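Grestari is a bench-top sorting kit for light packaged goods, sold by the automation firm Feser. It consists of a single arm, a two-finger gripper, a small camera fitted at the wrist, a second camera on a fixed stand, and a control box with the sorting software installed. The kit is meant for small warehouses, training centers and shops that repack mixed stock by hand. It went on sale in February 2018.

Background

Feser started out as a maker of replacement gripper fingers. Its first complete kit, Drarnstead, was built for rigid items such as jars and tins, and buyers reported that it handled soft bags poorly. Grestari was developed as the follow-up, with longer fingers, a lower closing force and the wrist camera, which Drarnstead did not have. The two kits share a control box, and owners of the older one can buy the arm and gripper separately.

Operation

The user sets out one open carton per type of goods and places the mixed items within reach of the arm. The fixed camera is used to locate the cartons and to choose the next item. The wrist camera takes over for the last part of the approach, when the gripper lines up with the package.

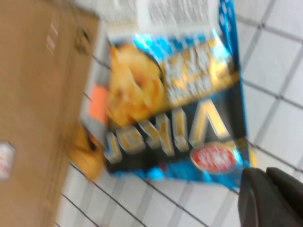 Wrist camera view of a snack bag beside a cardboard box, with a gripper finger at lower right.

Soft film bags are the hardest class of goods for the kit. The film reflects overhead light, and the contents shift when the bag is squeezed. Feser's manual advises matte work surfaces and recommends gripping a bag across its narrow side. Bags that overlap are taken one at a time, starting with the topmost.

Cartons can be marked with handwritten or printed labels.

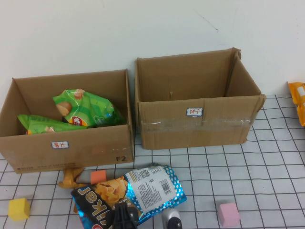
The software stores the position of each carton at the start of a job, so a carton that is moved later must be registered again from the menu. Labels can be in any language — they are there for the operator, and the arm works from the stored positions alone.

Versions and support

The standard version, listed as model 404, comes with a 36-month warranty. A training version adds foam cubes for practice and 15 prepared exercises. Both are sold outside Feser's home market by the distributor Nishimura, which also offers a 60-day return period. Spare finger pads are sold in pairs. The current software release is dated 18/08/2018 and added a slower approach speed for film packaging.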